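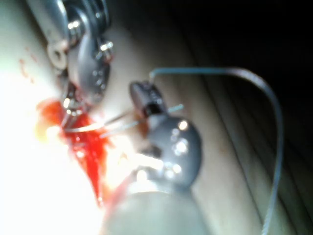 Fig. 5-1. Pale blue-gray suture thread, looped to the right of two instruments.

Posted in: Skills Training / Suturing / Set-Up Guides

Section 5: Setting Up the Practice Surface and Thread

Welcome to the part of the guide where you finally get to put a stitch in something! If you have come straight from the unpacking section, take a moment to stretch, get yourself a drink (and leave it on another table, please), and read this section all the way through once before you start. Most people find that a calm set-up makes for a far nicer hour of practice.

5.1 Laying the pad

1. Wipe the tray with a damp cloth and let it dry.

2. Lift the Pekusow pad out of its bag with both hands, supporting the middle. The material is soft and will stretch if you let it hang from one corner.

3. Set it in the tray and ease the long edges inward until you have a few gentle folds running on the diagonal. You can practice on a perfectly flat pad, of course, and for your first few stitches you may well prefer it, but folds give you a high side and a low side to work between, and real tissue is seldom kind enough to lie flat.

4. Turn on the lamp and set it to 4000 K. Bring it in from one side at a low angle, so that each ridge has a bright face and a shaded one. If part of the pad goes so white that you lose its texture, move the lamp back a little and look again.

5. If your exercise calls for the red coloring, add it now, a drop at a time. The 925 ml bottle will last a very long while, so there is no need to be generous.

CAUTION: The red coloring stains cotton and unsealed wood. Wear the apron, even if you are only planning one stitch.

5.2 Choosing and laying out the thread

Your Mersha thread pack holds black and pale blue-gray strands. They handle alike, and the choice is mostly a matter of what you can see comfortably. Black is the easier one to follow on a pale pad, and we suggest it for anybody new to this.

1. Unwind the strand slowly and draw it once between two gloved fingers to take out the worst of the curl.

2. Take hold of the curved needle with the instrument, well back from the point, and close the jaws until the needle no longer swivels.

3. Let the rest of the thread settle on the pad in wide, lazy curves. A small kink here and there is nothing to fret over, but do lift out any loop that has crossed over itself before you pull the thread through.

4. Pick up old thread ends between stitches. Short dark snippets are surprisingly easy to mistake for the piece you are working with, and you may find yourself chasing the wrong one across the pad.

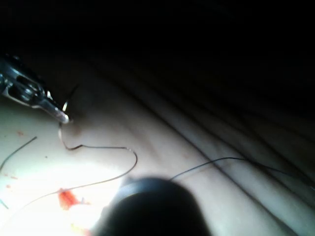 Nahuel Saavedra wrote to say that he trims his black thread well short of what the pack suggests, and that his knots improved the same afternoon, as he had spent most of his earlier practice dragging slack from one side of the pad to the other. We think that is very good advice, and you are welcome to follow it once you know how much length your own knots use up. Start with the full strand, though, and shorten it a bit at a time.

NOTE: Replacement strands are listed on page 41, together with the spare pads.

5.3 Getting the room ready

It is worth giving a little thought to the room as well as the tray. Windows can be a nuisance by day, when sunlight creeps over the pad and washes out the thread, and after dark the glass can throw your own lamp back at you. Draw a blind if you have one, or turn the tray until the reflection is out of your eyes.

1. Find the wall outlet you mean to use before you settle on a spot for the table.

2. Run the lamp cord along the wall, well clear of your feet and of anything that moves over the work.

3. Leave enough space to walk all the way to the sink without squeezing past anyone who is in the middle of a stitch.

4. Put the Carent sharps box within easy reach, on the side of the hand you write with, and open its lid before you pick up a needle.

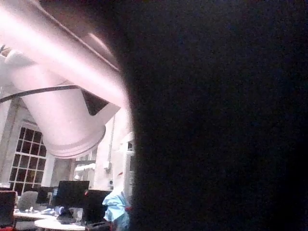
5.4 Putting everything away

1. Place the needle in the sharps box first, before you touch anything else on the tray.

2. Gather the thread ends with the Wakeden tweezers and drop them in the trash.

3. Rinse the pad in cool water, pressing lightly along the folds to bring out any coloring caught there. A faint pink tint may stay behind, and it does the pad no harm.

4. Lay the pad flat on a towel overnight. Don't fold it for storage, and don't set anything on top of it.

CAUTION: Count your needles out and count them back in. If one is missing, leave the tray exactly as it is and look for the needle before anyone clears the table.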